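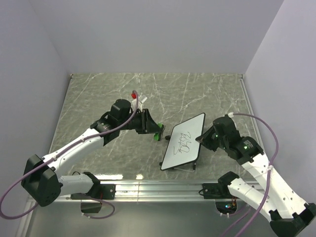

Marker and whiteboard on the two-arm bench at Pliltari.

I went to the Pliltari open day because a friend at work had forwarded the flyer, and the flyer made a big claim. It said the Jumitz kit would let a small shop "hand over its fiddly bench jobs in an afternoon." I have bought things on the strength of sentences like that before.

The drive is long and the parking is bad. Once inside you get a badge, a coffee and a folder, and then you wait in a hallway with a lot of other people holding folders. Toivo Halonen, who runs the demo floor, took our group in after the first one came out.

The kit is two arms on a rail at the front of a marble-patterned tabletop, with pale walls on three sides. It is smaller than I expected, and I mean that as a compliment. You could fit it into the back of our shop if we moved the drill press. The purple cables are clipped along the outside of the arms and then hang in loops. I asked if those snag. Halonen said a cable cover was planned for August. I wrote that down with a question mark.

The whiteboard demo gets the crowd. One gripper has a green-handled marker, the other works at the opposite edge of the board, and people love it. I would like to know what I am supposed to do with it. The black scribble on the board was not anything I could read, and my shop does not sell scribbles. When I asked what the writing task was meant to prove, I was told it shows coordination between the arms. Fine — but I would sooner see a screw go into a hole.
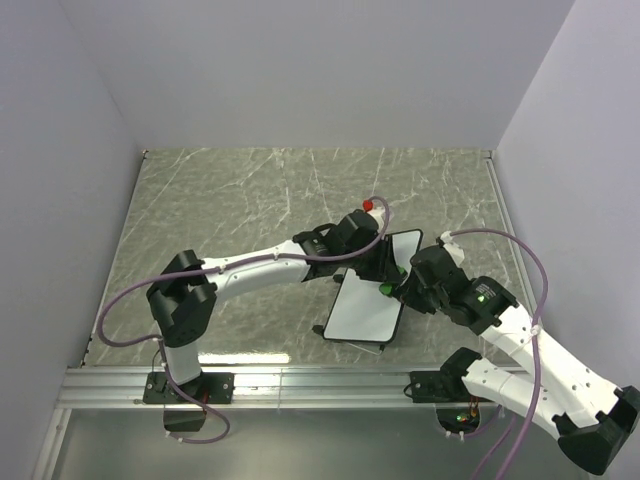
Barbieri Makers' Club — Visits Group
Filed 31 March 2018

The phone job was closer to something I could use. A smartphone lies at an angle on the table with both grippers at it, and a thin clear sheet shows under its lower edge. The green fingertip pads touch the side of the phone, while the other gripper is over the top edge. If you repair phones, or pack them, you will see why I stayed for this one.

My doubts are mostly about what sits around the demo. The walls and the table are the same every time. I asked to have the work put down somewhere else, turned the other way, and was told there was no time between groups. Maybe so. The folder says 649 practice runs went into the phone task, and it gives no figure for how many went wrong.

Then there is money. The starter kit is $2,000 a month on a 3 month minimum, with setup extra. The support plan, sold under the name Vomley, is another $218 a month, and I could not get a straight answer on what happens if you skip it. Halonen was polite about all this and did not oversell, which I can't say for the folder.

Would I go again? Yes, if they let visitors bring their own parts. I left a bag of our hinge pins at the desk with my phone number on it and a note asking for two of them to be fitted. If anyone calls, I will post it on the club page. Members who want to borrow the folder can find it on the shelf by the lathe.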